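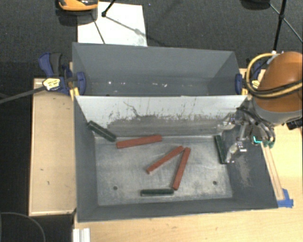
Starting and Funding Small Companies
Unit 5: Marketplaces and the first outside money
Instructor: Yolanda Ríos
Section leader: Zoltán Szilágyi (bring him your spreadsheets, he loves them)

Last unit we stayed with businesses that make a thing and sell it. Now we get to my favorite kind, the marketplace, where the company mostly owns the meeting spot and other people bring the goods. I could talk about these all February, and I nearly do.

The chicken-and-egg problem

Buyers won't come without sellers. Sellers won't come without buyers. Every marketplace founder has to cheat a little on one side to get going, and the fun is in seeing how they cheat.

Our main case is Umby, a site where people rent out musical instruments to others nearby. Etelka Pintér started it with 66 listings, most of them from music teachers she already knew. She ignored guitars completely for the first year! Everyone has a cousin with a guitar. Cellos and French horns are expensive, hard to store, and outgrown by kids, so parents were glad to rent and owners were glad to get something back.

Write this down: start on the side that is harder to get. For Umby that was owners.

Terms you need

Take rate: the share of each sale the marketplace keeps. If a renter pays $200 and Umby keeps $24, the take rate is 12 percent.

Gross volume: everything that passes through the site, including the money that goes to the sellers. Founders love to quote this number. Ask for revenue too.

Liquidity: the chance that a listing gets rented, or that a search ends in a booking, within a reasonable time. A site can have thousands of listings and terrible liquidity if they're spread over forty cities.

Leakage: buyer and seller meet on your site, then do the next deal by phone. Umby had a lot of this with long rentals. Adding damage coverage helped, and we'll look at why in section.

Raising the first round

Umby's seed investor was Kocsis, a small fund that usually backs software for schools. Renzo Zanetti, the partner on the deal, wanted to see the same renters coming back a second term. Etelka had 424 completed rentals by then and 160 of them were repeats. Work out the percentage yourselves before section – then decide whether you'd have been impressed. I was, but a former student of mine argued very well that school terms make repeats look better than they are.

Pre-money and post-money trip people up every year. Pre-money is the value everyone agrees on before the check. Post-money is that plus the check. If pre-money is $4 million and the investor puts in $1 million, post-money is $5 million and the investor owns 20 percent, not 25.

The counter-case

Goster did the same thing with camping gear and opened in eleven cities at once. Read Csaba Vida's interview in the course packet. He is wonderfully frank about the ad spending, and the part on returns (wet tents, mostly) is worth the whole packet. Goster was later folded into Ikton, which kept the booking software and dropped the rentals.

For section

Read the Umby packet through page 18 and the Vida interview.

Pick a marketplace you use. Figure out the take rate as best you can from public prices, and say which side you think was harder to get. One page.

Redo the pre-money example with a $1.5 million check. Then add an option pool of 10 percent, created before the money comes in, and see who pays for it. This one surprises people – do it on paper first.

Next unit: pricing, and why Umby's first fee table was a mess.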